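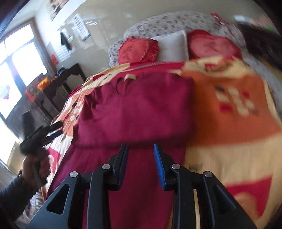
Sirkka Rautiainen dobla los jerséis encima de la cama desde que compartía habitación con dos hermanas y no había otra superficie libre. La mesa, decía, es para comer, y en el suelo acaba todo lleno de pelusa. Cuando publicamos en marzo una nota breve sobre cómo guardar la ropa de punto, fue la primera en escribir, y su carta pedía algo sencillo: que explicáramos el doblado despacio, empezando por las mangas, que es donde a ella se le tuercen las prendas.

Cómo doblar el punto sin estropearlo

La ropa de invierno vuelve a los armarios en estas semanas y con ella vuelven los montones. Un jersey grueso ocupa lo mismo que tres camisetas, pesa más y no perdona la percha: colgado durante meses, se alarga por los hombros y el bajo deja de caer recto. Por eso casi todo lo que es de punto se guarda doblado, también los vestidos.

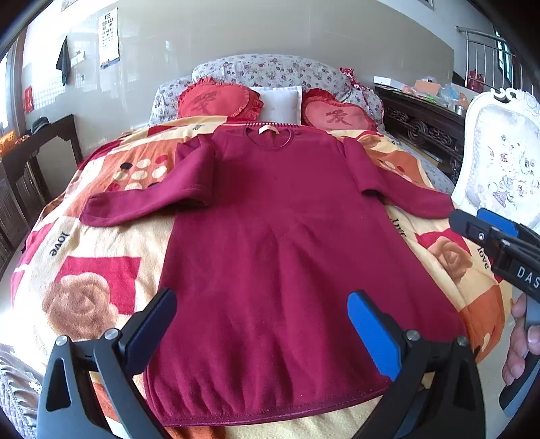
Texto de Bogdan Czarnecka

Antes de doblar hay que extender. La prenda se coloca boca arriba, con el cuello hacia la cabecera y las mangas abiertas, y se alisa con la palma desde el centro hacia los costados. No conviene tirar de los bordes, sobre todo si el bajo lleva canalé o un hilo brillante. Si queda una arruga debajo, saldrá marcada después en el pliegue.

Una cama hecha sirve bien para esto. La manta de pelo suave tiene una ventaja, sujeta un poco el tejido y la prenda no resbala, y un inconveniente: suelta fibra sobre los colores oscuros. En granates, burdeos y azules marinos se nota enseguida. Yo paso el rodillo quitapelusas al terminar, por las dos caras, y no antes.

El primer doblez es el de las mangas. Se lleva una sobre el pecho, con el puño apuntando al lado contrario, y se comprueba que el hombro no haga bolsa. Luego la otra, a la misma altura. Si las mangas son muy largas, se dobla el puño hacia abajo para que no asome por el costado.

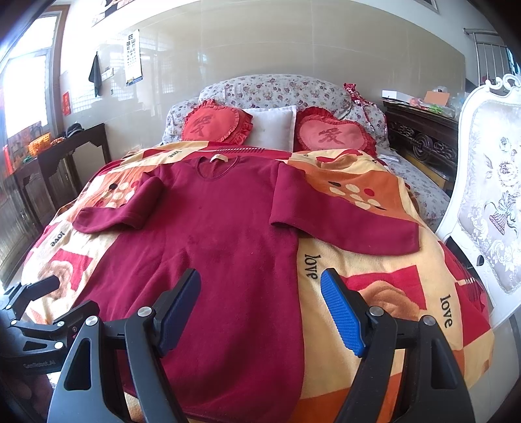
Con las dos mangas dentro, se mete cada costado hacia el centro hasta formar un rectángulo alargado. El ancho depende del cajón. En el mío, una cajonera Fandmont de 44 centímetros de fondo, caben dos filas si el paquete no pasa de un palmo. Después se dobla el bajo hacia el cuello, en dos partes para un jersey normal y en tres para un vestido.

El forro polar se dobla igual, pero guarda más aire. Hay que apretarlo con los antebrazos antes del último pliegue y, aun así, recupera volumen a los pocos minutos. No merece la pena insistir. Lo pongo siempre arriba del montón, donde no empuja a nadie.

Sobre si guardar en vertical o apilado hay opiniones. En vertical se ve todo de un vistazo y se saca una prenda sin mover las demás. Funciona con punto fino. El grueso se vence hacia un lado en cuanto queda un hueco, y para eso están los separadores. Los de tela de Cesteo cuestan unos 31 euros el juego y aguantan bien. Una caja de zapatos sin tapa hace el mismo trabajo.

Para la balda alta del armario prefiero cajas con tapa de tela. Las de plástico cerradas van bien si la ropa entra limpia y completamente seca — lo segundo se olvida más que lo primero. En Mustonen las venden de 70 litros, un tamaño que llena demasiado: los jerséis del fondo salen aplastados. Mejor dos medianas.

La etiqueta del cuello merece una lectura antes de guardar nada. Si pide lavado a mano y la prenda se va a quedar meses en el armario, se lava ahora. El sudor y el perfume atraen a la polilla, y una mancha que hoy no se ve puede amarillear.

Los pliegues se cambian de sitio una vez por temporada. Basta con abrir la prenda, sacudirla y doblarla de nuevo un par de dedos más arriba.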